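Practical maths for early years – block 3, handout
Building with cubes: spreading, pairing, stacking
Notes: Wim Peeters (typed up quick, corrections to me please)

Bring this sheet to the workshop. Read the first bit before, the rest we do at the tables. Six cubes per mat, plain wood, no numbers or colours on them.
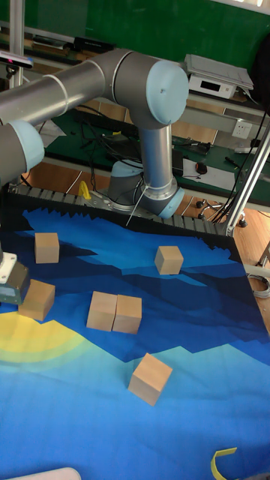
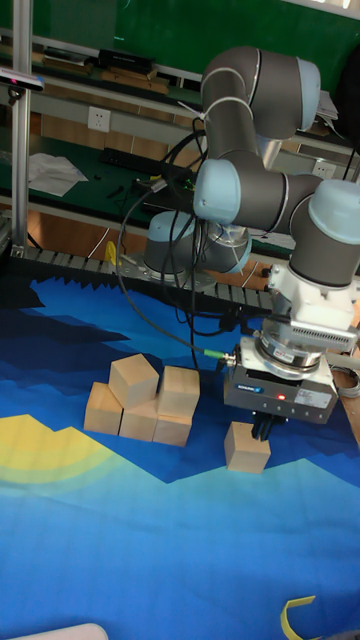
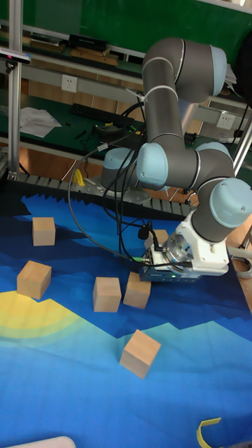 Fig. 1–3. Cubes on the blue landscape mat. First and third: spread out. Second: the two-level cluster, sixth cube still held above the mat.

Why plain cubes
Children who get coloured ones sort by colour first and you lose ten minutes. Plain wood = they look at size, edge, place. Grain is a nice extra, some will line up the stripes. Let them.

The mat
Not decoration. Gives you place words without trying – on the dark part, by the sun, near the mountains, between. Write down which words the child uses unprompted. "Next to" and "touching" get mixed up all the time, see the touching pair in the middle of fig. 1. Ask: could a finger go between?

Stage 1 – spread
Cubes anywhere on the mat, gaps between most of them. Ask "how many" and then move one cube and ask again. If the child recounts from one, fine, note it. If they say the same number straight off that's conservation, note it too with the age.

Stage 2 – rows
Three in a row, sides together. Harder than it looks for small hands, the middle one gets pushed out. Push from the ends.

Stage 3 – second level
Fig. 2 has one cube resting between two lower ones and another on top of the right-hand cube. Two differnt ideas! Bridging needs both lower cubes close together and level. Straight on top only needs one. Most children do straight on top first. The bridging cube in fig. 2 is slightly tilted – good talking point, ask what they'd change.
Where does the last cube go? Let them say before they do it. Prediction first, hands after.

Cube sets
Dumedent sets are 64 to a box, so one box does ten mats with a few spare. Trirnus ones are fine as well but sharper corners, check them over. Don't mix the two, the sizes are a hair off and the second level wobbles.

Observation sheet
About 8 minutes per child, no more. Columns: place words / counting / level reached / own remarks. Use their actual words, no tidying up the grammer.

Reading for next time
Reader, page 70 onwards, the part on part-whole. Benjie Lagman has the spare copies, shelf code 1385.

To hand in
One observation sheet, filled in, plus half a page on stage 3. Sketch of the child's final building, side view. Label which cubes are bridging.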